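4.2 Collecting the packing demonstrations

The packing task was the one everybody in the course wanted, and I can see why. You get to play with snacks! The idea is simple enough: there's an open cardboard box, there's a pile of stuff next to it, and the person holding the grippers moves the stuff into the box one piece at a time. We called this task Prinham, after the street where most of our team lived that semester, and the name stuck all the way into our file folders, so I'm keeping it in this paper.

We were a small team inside a bigger class project called Zeseck. Each team picked a household chore, wrote its own instructions, and recorded its own demonstrations with hand-held grippers. By the end of February the whole class had 1763 usable recordings across all the chores. We recorded at home, because our advisor wanted different rooms, different light and different surfaces, and the lab bench had already been used to death the year before (the Burketti set, described in Section 2, is all one table).

Our first written instructions were way too strict. We told people which corner to start in and which snack to pick first, and the recordings came out stiff – you could tell the person was trying to remember the rules. So we threw most of that away. The second version just said to start with both grippers in view, open the jaws wide before going in, and put things wherever they seemed to fit. Figure 3 is from a session run under that second version, with part of the packing done and a good number of snacks still on the mattress.

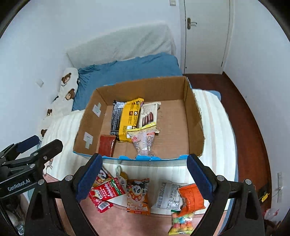 Figure 3. Packing task on a bed, partway through. Five packages are in the box; the open jaws are over the snacks still outside it.

I really like the bed as a work surface, even though it gave us a lot of grief. A mattress gives when you press on it, and a flat package can sink in just enough that the fingers slide over the top. On a desk you can push down and scoop. On a bed you have to come in from the sides, and it took me 35 tries before I stopped pushing by habit. The clear bags were their own kind of trouble, too. They crumple differently every time you grab them, and when I labeled the recordings later I often had a hard time saying where the bag ended.

Each of us recorded 70 runs of this task, with 2 practice runs first that we didn't keep. We threw out a run if a package got dropped on the floor, but we kept the ones with a fumble and a second try, since Noh (the training script we used, see Section 5) seemed to do fine with those. The labels for the fumbled runs are in the appendix.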